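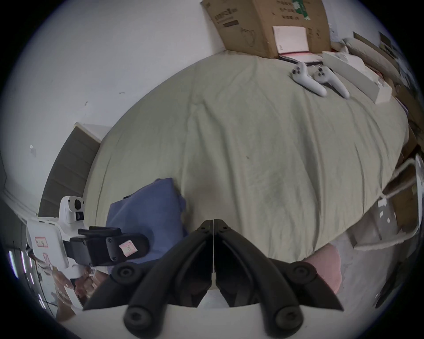 Call for participants: teach household tasks with hand-held grippers

Zoltard is looking for people who would like to show everyday household tasks for our robot learning project Plumora. You do the task with your own hands, holding a gripper in each of them, and the recordings become training material for robots with two arms. Experience in robotics is not necessary. Patience is more important, and also a certain liking for folded laundry.

The project is managed from our office in Finow. Recording takes place in furnished rooms: bedrooms, kitchens and a small living room. The rooms are kept as people would really live in them, with boxes and other things standing where they stand, and we ask participants not to tidy up the background.

What you will do

In this round the main subject is clothing on a bed. You take a T-shirt or another soft garment with the two grippers, lift it, spread it, lay it down flat and fold it. You also do the opposite and bring a folded garment back to a loose heap, so that the next person can start from there.

One session lasts 3 hours, with 2 breaks. Each participant repeats the same task 30 times with small changes in the starting position. The repetition is the most tiring part of the work, and we prefer to say this before you apply.

The first session is training only and nothing from it is used. You learn how to close the jaws on a single layer of cloth, how to keep both hands inside the view, and how slowly to move. Most beginners move too fast. In the training you will practice especially the following situation: the cloth is gathered in one point between the two fingers, and the rest of it must remain on the bed without being pulled along.
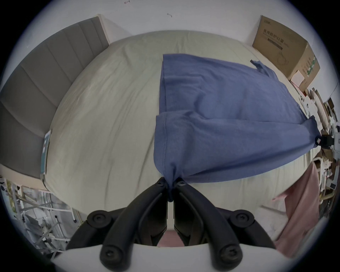 Who can apply

You should be at least 18 years old and able to use both hands freely. Left-handed persons are very welcome, as we have until now too few recordings from them. You should be able to stand for longer periods and to hold a device in each hand with the arms raised in front of the body. If you have had a recent injury of the wrist or the shoulder, please wait until a later round.

Instructions are given in English. Your English does not have to be perfect – ours is also not.

How the grippers are held

Many applicants ask us if the work is similar to a video game. A little, maybe, but in this round you are not steering a robot at a distance. Your hand closes around the upright handle, the jaw is in front of your hand, and the cloth is directly before you. For stretching a shirt you hold one upper corner in the left jaw and the other upper corner in the right jaw, and then you open your arms slowly until the top edge is hanging only a little.
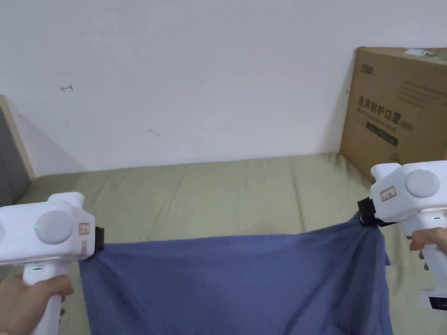
When the garment is stretched, you wait for a short moment before you lower it to the sheet. Please do not correct a bad grip with your fingers. If a corner slips out, you pick it up again with the gripper and continue. Such recordings are also useful for us, and you are paid for them the same as for the others.

A second group, led from the same office, works with remote control of a robot arm. Participants who finish the present round can apply there without a new interview.

Payment and conditions

You receive a fixed amount for each session, including the training session. The amount is stated in the agreement which we send you before the first visit. Travel costs by bus or train are paid back against the ticket. Your hands and lower arms may be visible in the recordings. We do not record sound.

How to apply

There are 37 places. Please use the form on the Plumora page and tell us your age, which hand you write with, and on which days of the week you are free. A curriculum vitae is not needed. Sessions begin in February.

Published 5 December 2020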